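Why Does Wood Have Stripes?

Have you ever run your finger along a kitchen table and followed one of those wiggly lines, all the way from one end to the other? Those lines are called the grain, and they're a sort of diary that the tree kept while it was growing.

A tree gets fatter every year by adding a new layer just under its bark. In spring, when there's lots of rain and sunshine, it grows quickly and the new wood is pale. Later in the summer it slows down, and the wood it makes is darker and tighter. One pale band and one dark band make 2 colours but only one year! So if you find a stump in the park with 22 dark rings, that tree was probably 22 years old when it was cut.

Now, a stump shows you circles, but a board shows you stripes. How come? Think of a rolled-up pancake with jam inside. Slice across it and you see a swirl. Slice it the long way and you see lines – the very same jam, only cut in a different direction. Sawmills mostly cut logs the long way, so the rings turn into stripes.
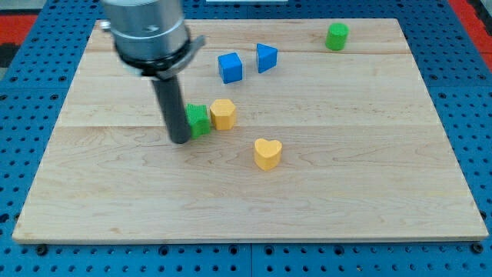 Some trees have bold stripes and some have shy ones. Maple is one of the shy ones, with pale wood and fine, soft lines, so you may need to put your nose quite close. Pine is much easier to read, and a good one to start with if you're going on a grain hunt around your house. Ask a grown-up before you move the furniture, and bring some paper and a crayon, because the bumpier boards make lovely rubbings.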